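Robot arm drops the food on the way out of the pot (student club, first year)
Tirnwood Community Help > Clubs and Competitions > Robotics

cold_solder
Posted in September, 6 replies hidden by your filter settings

I help run an after-school robotics club, which mostly means I unlock the room and own the good screwdriver. This year we signed up for the kitchen challenge in the Pirihi student league. If you haven't met it, the team gets a toy play kitchen, a cooking pot, some toy food, and a time limit. The arm has to take the food out of the pot and put it in the sink. Points for each piece that gets there. Points off for each piece that goes anywhere else, and the floor counts as anywhere else.

We have one arm, a desktop kit with hobby servos and a gripper with a lot of little linkages in it. The students drive it by hand, record the demonstrations, and train a small policy on the recordings. They like the driving part very much. They like labeling the recordings about as much as I like grading.

The state of things: we have 1,548 recorded attempts in the folder. After the students went through and threw out the ones where the arm never touched anything, or where somebody was clearly trying to make it wave, we had 991 left. We trained on those. The result goes to the pot every time, very confidently. It gets the fingers down past the rim. It closes them. Then it comes up with nothing, or it comes up with a piece and loses it over the counter, halfway to the sink.

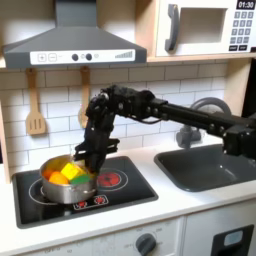
How many pieces does a team have to move in one run to score full marks?
All of the pieces in the pot at the start of the run, each one ending up inside the sink basin before time is called.

So partial credit exists, and we have become experts in it.

Things we have tried already, so you don't have to suggest them:

Slower closing speed. It now misses more slowly.
Rubber bands on the fingertips. Better grip, but the bands roll off and then we have rubber bands in the pot.
A brighter desk lamp. The pot is shiny metal and I think we made it worse.
Retraining for twice as long. The students took a vote and this won. It did nothing.

The round pieces are worst. The yellow cube is fine nearly every time, and the students have started talking about it like a favorite child. The flat green one gets pinched by an edge and then spins out. What should we fix first, the gripper or the data? We have one practice slot a week and I would like to stop spending it under the table looking for produce.

trekudon_refugee
Posted the same evening, marked helpful

Data first. I coached a team through this challenge for two seasons on a Trekudon arm, and we made nearly every mistake on your list plus a few involving glue.

Your 991 good attempts are probably not good attempts. Your students threw out the ones where the arm never touched anything. Did they throw out the ones where it touched something and dropped it? If those are still in there, you have carefully taught the thing to drop food. It is doing what it was shown. Go back through and keep only the runs where the piece lands in the sink. It will hurt to watch the folder shrink. We lost more than half of ours and the model got better that same afternoon.

While you're in there, look at who was driving. We had one student who always came in from the side and one who came straight down, and the policy split the difference and hit the rim. Pick one approach and have everybody record it that way. Straight down worked for us, with the wrist turned so the fingers close across the narrow side of the piece. Let them argue about it for one session, write the winner on the whiteboard, and be done.

Then record new ones with the food moved around. If every recording starts with the pieces in the same places, you get an arm that reaches for where the cube was. Stir the pot between runs. Turn the pot a little too, so the handle isn't always pointing the same way. Put it back on the same burner outline every time, though. You can get fancy about pot position next year.

On the round ones: grab below the middle. Students aim for the top because it's the part they can see. On a ball, closing above the widest point pushes it down and away from you. Have them go deeper than feels right, until the fingertips are nearly at the bottom, and then close.

For the drop halfway to the sink, check how the recordings handle the lift. Ours all had a quick yank at the top, left over from excited drivers. Make them lift, stop, and count one before going sideways. It costs a little time on each piece and it saved us most of our pieces.

Leave the lamp off. You want light from the ceiling or a big sheet of white paper to bounce it off. A desk lamp makes a hot spot on the side of a steel pot, and it moves when somebody leans on the table, and somebody always leans on the table.

vadex_owner_8
Posted the next morning

get a better gripper. we got the Vadex one with the soft pads and it picks up anything. also your servos are probably cheap

cold_solder

Our servos are extremely cheap, thank you. The budget for this year was spent on the toy kitchen. League rules as I read them also want the stock gripper in the first-year division, pads allowed.

vadex_owner_8

oh. then pads i guess

slow_mode_permanently
Posted two days later

Agree with the long reply about sorting the recordings, but I'd spend ten minutes on the hardware before you ask students to rewatch hundreds of clips, because loose hardware will ruin the new ones too.

Turn everything off and wiggle the gripper by hand. A linkage gripper has a small screw at every joint, and they back out. If the fingertips can shift sideways when you push them, the arm closes in a slightly different place each time and no amount of training will sort that out. Tighten until the play is gone and the joint still swings freely. If it stiffens up, you went too far. Ask me how many horns we stripped.

Next, cables. Drive the arm from the pot to the sink slowly and watch the wire that runs to the gripper. On ours it went tight right as the arm swung across, the connector lost contact for a moment, the gripper relaxed, and down went the food. It looked exactly like a training problem. We retrained 8 times before one of the younger students pointed at the wire and asked if it was supposed to do that. Leave a loop of slack at each joint and tape it down.

Also see whether the gripper servo holds its squeeze during the move. Some kits have a protection setting that backs off after a few seconds of stalling. If yours does, a long, careful trip to the sink is the worst thing you can do, and you'll want to close to a set position just past contact instead of closing all the way and leaning on it. This may pull against the advice to pause at the top. Try both with the same piece and see which one you have.

For pads, skip the rubber bands. Thin non-slip shelf liner, cut to size, stuck on with double-sided tape. Replace it when it gets shiny. We bought one roll and I expect to leave it to somebody in my will.

For the flat piece, have the drivers push it against the wall of the pot first and then close with one finger between it and the wall. It takes practice. It's also the one move the judges at our regional remembered us for, and we came in 6th, so take that however you like.

cold_solder
Posted a week later

Update for anybody who finds this with the same trouble.

It was the wire. It was also the data. The gripper cable was pulling tight over the edge of the sink, and a good number of our "successful" recordings were, on review, recordings of a carrot-colored ball leaving the area. The students did the sorting in one session once I said the person who deleted the most could drive first.

We have slack in the cable, shelf liner on the fingers, and "STRAIGHT DOWN, COUNT ONE" on the whiteboard in letters that are not coming off. The gripper servo does seem to hold through the pause, so we kept it. The cube goes in the sink. The bigger round one goes in the sink more often than not. The green one we are still discussing.

New recordings start next practice. I've marked the long reply as the accepted one, and would have marked the wire one too if the site let me.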